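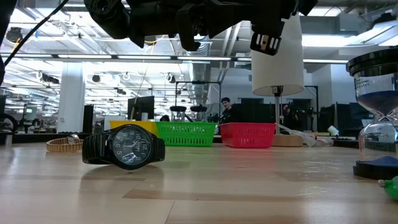 Magsi two-arm sorting kit, two stars out of five

The arms are lovely until one of them sulks. On day 4 the left gripper stopped mid-reach and held its pose for 16 minutes, showing fault 29, which the manual lists as "other." The stop button cut the motors, and the arm then sagged onto the table. Keep your fingers elsewhere.

Sorting small stuff into the yellow, green and red bins is fine. I wouldn't trust it near a watch I liked. 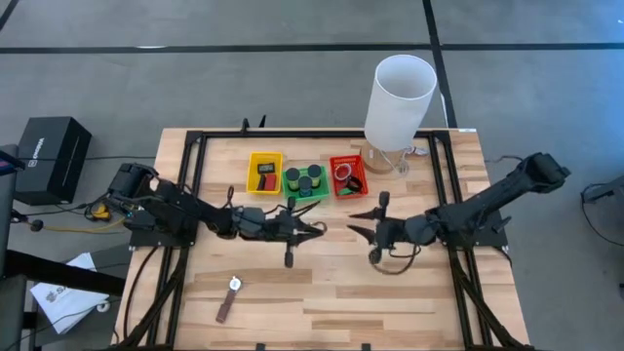
Horacio Orellana writes that his sagged too, and that Flumetti sells a brake for the shoulder joint - at a price he calls "educational."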